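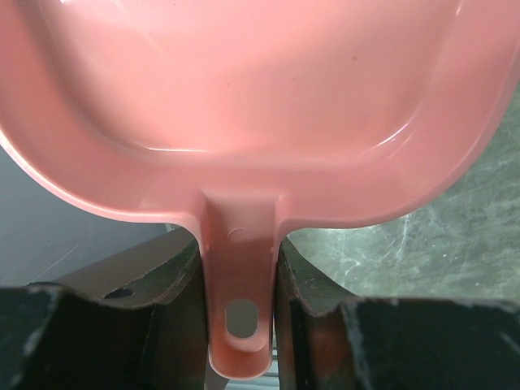

Progress report to Fostora, Thu 13 February

Hi all, quick catch-up on the cleaning supplies grant for the Derngate rooms. We're further along than I expected back in November, and it feels good to say so!

The big spend is done. We've used 2629 of the grant on brooms, cloths, bins and dustpans (receipts are in the shared folder). Every room now has its own set, so people have stopped wandering the hallway hunting for a brush.

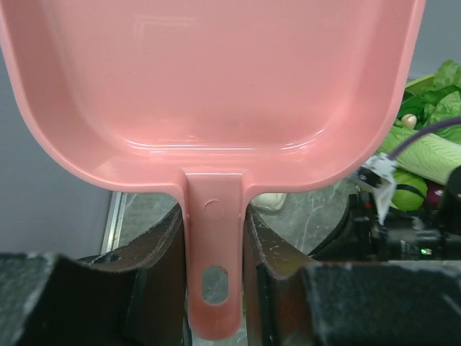 Skirnari Housekeeping Team

The pink dustpans are a hit – one piece of smooth plastic, easy to wipe, with a hole in the handle so they can go on a hook. Hooks are up in four rooms and two are still waiting. I'd like to try the ones from Říha there, if you're okay with that.

Still to do: labels, a spare box for the storage closet, and the sweeping rota, which I keep rewriting. I'll send it over once the evening groups have had their say.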